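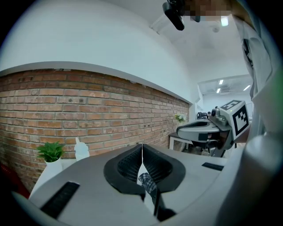 Ticket 64: left gripper slipping on soft items
Build: Skiron hand-held pair, shared workshop
Opened by: Dagný Hjaltadóttir
Status: open, much happier than Thursday

Symptom
Left gripper closes fine on anything stiff, but fabric creeps down out of the fingers when I lift. The right one, same print files and same pads, hangs on nicely. Trigger feels mushy over the last bit of travel on the left only.

Tried so far
1. Swapped the finger pads left to right. The slip stayed with the left gripper, so the pads are off the hook.
2. Re-tensioned the cord. Better for 3 lifts, then back to creeping.
3. Pulled the grey shell off and found the cord guide had worn a groove into its own bracket. Gorgeous little failure, I was thrilled! It had been eating the travel the whole time.
4. Reprinted the bracket with 6 walls and sanded the inside of the guide with 400 grit before putting it back together.

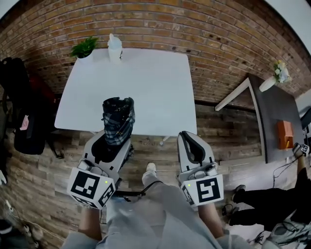
Since the new bracket went in, the trigger has a proper firm stop again and both sides feel like a matched pair. Plaid fabric is my favourite test piece for this because you can watch the checks shift if there's any slip at all — way easier to judge than plain cloth.

Still to sort
Marker cube on the left had a bit of wobble after reassembly. Nipped up the screw under it, but the Jesura tracking script needs its offset measured again before anyone trusts the numbers. Please don't record with the old calibration file, I've renamed it so it won't load by accident.

Reply from Sezer, 7 pm
Same groove starting on my spare at home! Nowhere near as deep as yours. Can you put the bracket file in the Bundmont folder? Happy to print a few in a tougher plastic and see how they wear.

Reply from Dagný
Uploaded, with the colour of the filament in the notes. Guide hole is a touch tight, so run a drill bit through by hand first. Leaving this open until the offset is redone.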